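Home Projects Join us News Contact

Demonstrators wanted for the Trerer data team

Do you like putting things together? Are you the one who gets handed the flat-pack at family gatherings, and quite enjoys it? Then please read on!

Gratow is looking for four part-time demonstrators to join Trerer, our project on teaching two-armed robots to handle furniture. You guide the arms by hand through a pair of control handles, the robot records everything it sees and does, and the recordings go to our learning team as examples. A good week's worth can change what the system is able to do, and you get to watch it happen.

Most of our tasks this winter use chairs. We tip one over on the work table and practise gripping the legs, steadying the seat and reaching the joints from different sides. It sounds simple, and with your own hands it is. With two grippers it takes patience and a bit of cunning, and people get surprisingly hooked on it.
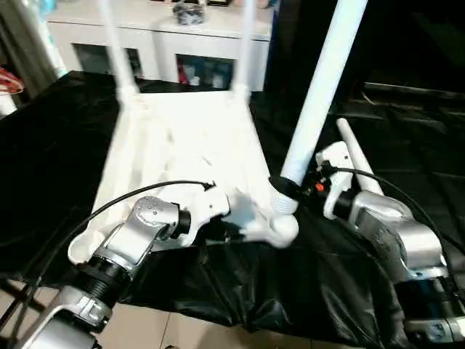 Pevov, 12/12/2023

Applications are open now and we will read them as they come in. Sessions take place at our Pevov workshop, and we can't offer remote work for this role, as the handles are there.

What you would be doing

- Recording short episodes from a task sheet, usually in pairs with another demonstrator
- Setting the table back up between episodes, with the furniture in a fresh position
- Marking each episode as good, usable or bad, and writing a line on why
- Telling us when a task sheet makes no sense (it happens, and we do rewrite them)

We recorded 2000 episodes in September, our best month yet, and 79 of the bad ones taught us more about our grip settings than all the good ones did. So please don't worry about being perfect. A slow, tidy attempt is worth a lot to us, and so is a fumble that you recover from calmly.

Each episode is stored with what the cameras on the arms pick up as well as the wider view from the head. You will soon get used to checking both.

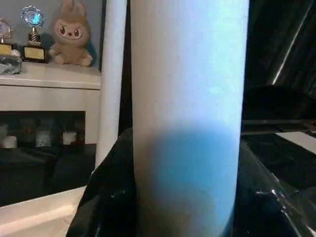
The close view is often where you learn whether a grip was square or slightly twisted, and after a couple of sessions most people start adjusting their approach without being told. We love seeing that.

Who we are looking for

You don't need a degree or any coding. Steady hands, decent eyesight (glasses are fine) and an interest in how things fit together will do nicely. Gamers, joiners, knitters and model makers have all been brilliant at this. You should be comfortable sitting for spells of up to an hour, with breaks in between.

Hours and pay

Two half-days a week, paid hourly, with training paid at the same rate. Evening slots may open up later through our partner Intarasuk.

How to apply

Send us a few lines about something you have built, mended or taken apart. No CV needed at this stage. If it looks like a match, we'll invite you in for a go on the arms.

Contact Gratow | Copyright Gratow | Back to top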